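Simulating the kitchen before we buy the robot

October was the month I had set aside for getting the budget done, and it has nearly gone. I'm planning a small home robot setup for the back room at Nusurstead, and the plan is to run as much of it as possible in simulation before any money goes on an arm or a mobile base. These are my notes so far, mostly for my own use, though Mechthild Gisler has asked to see them before she commits to sharing the cost.

The simulated house came with more variety in its surfaces than I expected. One has large and small spots in olive, maroon and slate, and there's a little white glint on it towards one side. I had put down nothing at all for surfaces and lighting in the first draft of the budget. If a camera is going to be moved close to a pattern like that, I want to know how the software copes before I choose the camera, so the camera line stays blank for now.
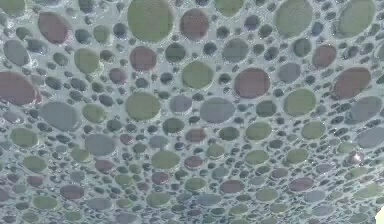 The computer comes first

Everything else depends on the workstation. I have a quote of 1545 from Giltamik, which includes delivery but no screen. My old machine will open the house and move a view about in it, and that's enough for planning. It won't be enough for long runs.

Leonidas Sotiropoulos thinks I should rent time on somebody else's machine for the first few months. He may be right. I worked it out on Friday and renting comes to about 100 a month at the hours I have in mind, so buying starts to look better in the second year. I also like having the thing under my own desk — it's easier to leave a job running overnight and look at it over breakfast.

The stone wall is what made me think harder about the graphics card. It's pale blue-grey with a lot of small courses, and seen at an angle the far stones squeeze together and go hazy towards the top. The dark grey floor next to it is plain by comparison. I'll use both as test views when I compare cards.

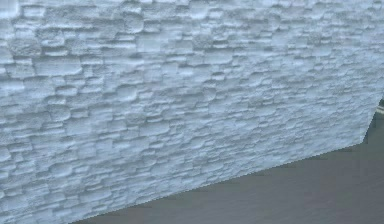 Arm or mobile base

I keep going back and forth on this one. A fixed arm is cheaper and I could bolt it to the bench I already have. A mobile base needs a charger, floor space and a way of getting past the furniture.

Tight spots are where the difference shows. By the stone pillar there's a set of recessed shelves with a teal-blue ladder leaning across in front of them. A fixed arm would never meet that problem. A base would have to, and then I'd need a sensor good enough to pick out thin rails, so that's a second cost sitting behind the first.

For the moment I have two versions of the budget. Version one is the arm only, with 1000 held back for a gripper, cables and spares. Version two adds the base from Prarnach and takes the spares money down to almost nothing, and I don't like that much. Their lead time is long as well. 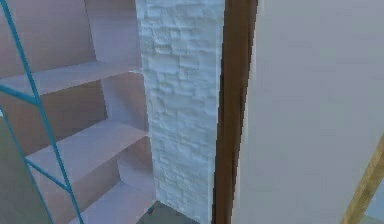 What it would be picking up

Most of the planning time has gone on the kitchen island. The things on it decide which gripper I need, and the gripper is the part I'm most likely to get wrong. There's a tomato and a lettuce, which want a soft touch, and a frying pan with a long handle, which wants a firm one. The knife I would leave out of any real trial.

Alcantara do a soft two-finger gripper and a harder one on the same mount. I've asked for a price on both. If they come in under the amount held back I'll order the pair and stop worrying about it. I've also written down a paper towel roll, a spray bottle and a cup for the practice set, all of which we have at home already, so that line of the budget is nil.

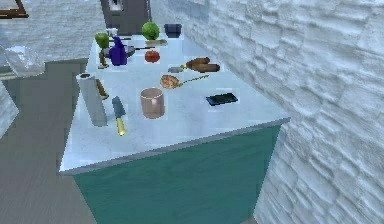
The island in the simulated kitchen, with the stone wall running down its right side.

Still to do: get the gripper prices, ask Giltamik whether the quote holds past the end of the month, and find out what the insurance people think of a robot in the back room. Mechthild would like one page with both versions side by side, so I'll do that next.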